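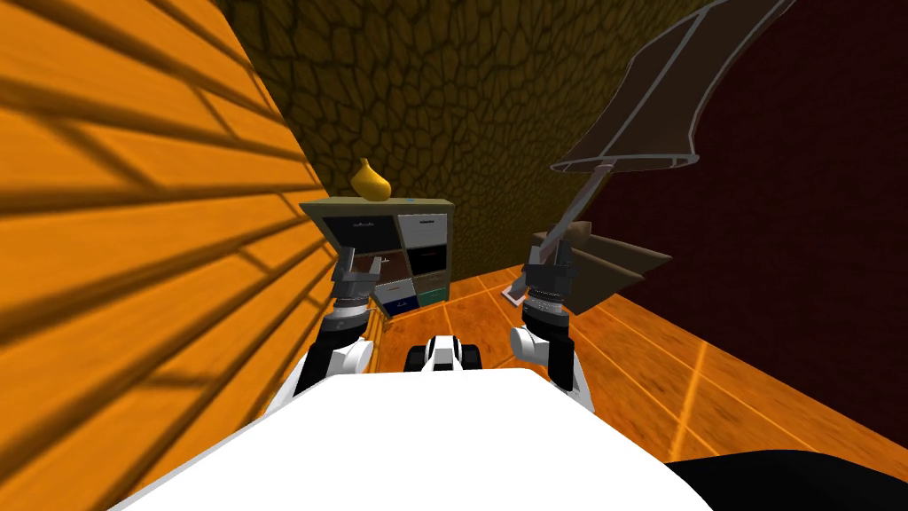
About Dranden

Dranden writes house rules for robots that work in houses. We have been at it long enough to have opinions about drawers, and we are based in Tindthorpe, where rents are low and so, most mornings, is the cloud.

Most of our work happens in simulation. The rooms are rendered, the taste is questionable (cobblestone indoors, a maroon wall, orange more or less everywhere else) and we change the furniture whenever a robot starts to look comfortable. A two-armed machine on a mobile base is put in front of a cabinet with a pear or some such thing on top and a lamp near one elbow. Then we see which of our rules it breaks.

What we do

Firms that build or buy home robots come to us for three things: a written code of practice, a set of test rooms to try it in, and someone to tell them the results without softening the verbs. We don't build robots. We don't sell them either, and we take no commission from people who do. Gert Coetzee, who started the firm, used to do both and says he sleeps better now.

Our code is called the Namside Rules, after the street where the first draft was written. It runs to 12 pages. An earlier edition ran to 70 and was admired by everyone who hadn't read it.

A few of the rules, to give you the flavour

Before moving, the robot must account for both grippers. The idle arm does most of the damage in our test rooms, and it is always the lamp.

Anything standing on top of a piece of furniture counts as part of the job. If the task is to open a drawer, the fruit on the cabinet must still be on the cabinet when the drawer is open.

Fingers stay open until there is a named thing to close them on.

Drawer handles are pulled straight. If a drawer sticks, the robot stops and reports it. It does not try again harder, a habit we also discourage in staff.

The base doesn't roll while an arm is inside a cabinet, under a sofa or threaded past a pole.

A robot that can't see its target because its own hand is in the way must move the hand. You would be surprised how long this one took to agree.

How we test

Each rule is tried in 3000 rendered rooms before it goes into the code. Colours, floors, shadows and furniture all vary, so a robot that has merely learned one tidy grey kitchen is found out early. Harsh striped light across a wall is a favourite of ours, as is a shiny floor. A pass in simulation earns a visit to the real flat above our office, which has an uneven floor and a wardrobe of uncertain temper. No certificate is issued until both are done. We publish failed rules along with the reasons they failed, and the list makes better reading than the code.

Working with us

Our longest-standing client is Janssen, who disagreed with the first edition in writing and at length, and whose objections now make up a fair part of the second. We recommend the same approach to anyone thinking of getting in touch. The Rules are revised every July, and comments are read by whoever wrote the rule in question, which keeps the drafting careful.

Visitors are welcome at Tindthorpe by arrangement. Please mind the step, and don't put your coffee on the cabinet.

Page last updated 2024-08-19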